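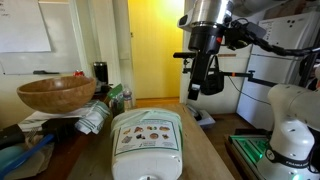

Last updated: February

Skimenstead kitchen table notes

Read me first, please! I keep this page for anyone who uses the list of things on the kitchen table, which lives in the same folder as this file. It started as a scribble for my own benefit and has grown to 13 entries, most of them written on a Saturday with a cup of tea going cold next to me.

What's in the folder

items.txt – one line per thing, with the name we use for it and where it goes when the table gets cleared.
names.txt – old names and new names side by side. I changed a lot of these in version 6, so if you've got an older copy please bin it.
notes.txt – odds and ends, up to 3,000 characters because that's all the Clurkus page will take.

How I name things

I go for the plainest word I can get away with. The big round one is "wooden bowl", and the striped cloth underneath it is "green tea towel" even though there's as much white in it as green (I did try "green and white tea towel" for a bit and got sick of typing it). The white container with the pale green bag bunched round its rim is "food caddy". Its label has little pictures of bread, fruit, nuts and so on, so please don't put "bread bin", which somebody did in the Lodhi copy and it took me ages to find them all!

The tall black canister is just "canister". I don't list what's inside anything unless I've opened it myself. Same goes for the green packet, which is "packet, green", and the small glass bottle with the silver cap, which is "bottle, small".

Where things go

The bowl stays out, on its towel. I like it there and it's too wide for the cupboard anyway. The long blue handle at the end belongs with the cleaning things, so it's filed under "cleaning" and not "kitchen". Forks are "cutlery" wherever they've wandered off to. Loose plastic bags get one entry between them – life's too short.

Things I haven't sorted out

The whiteboard is on the list but its marker isn't, and I keep meaning to fix that. Entry 14 is saved for it.
Brundari's version uses "worktop" where I say "table". Both are fine for searching, but please stick to "table" if you're adding lines here.
I'd love a better word for "caddy" if you've got one.

Using it

Copy it, change it, print it out and stick it on your own wall. If you spot a mistake, add a line at the bottom of notes.txt and I'll get to it at the weekend.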